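May, 4:40 pm
By the evaluation desk, Benville

Read the Dremby funding note again. They say the new round pays for "fully automated" vendor risk scoring. I don't buy the word fully. Our trial export had 1,000 suppliers in it and 484 came back marked "manual review." Who does the reviewing? The note doesn't say.
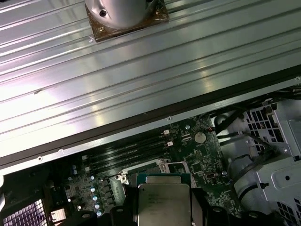
Asked their support for the scoring weights. Got a brochure. The growth figure in it counts free pilots as customers, ours included, and we haven't paid them a cent.

Reran the Zindunport file with 2 fields blanked out. Scores moved by up to 675 points, with no warning on screen. Either the scale is wider than they claim or the blanks are read as bad news.

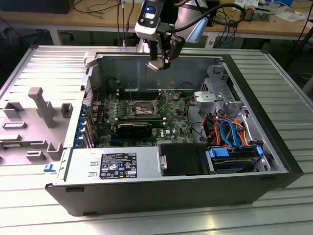 Tower on its side, side panel off, CPU socket empty.

Compared with Dmytriv, the older tool: slower, uglier, but it shows its sums. I'd still want to see who checks them.

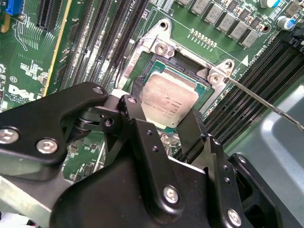 Hardware risk is the thinnest part of the Dremby report. It gives a whole server one score. A Dell server board with the processor sitting in its socket bracket is at least two sourcing questions, board and chip, and the report has one line for both. Sent that back as a query. Not renewing the pilot until I get the weights in writing.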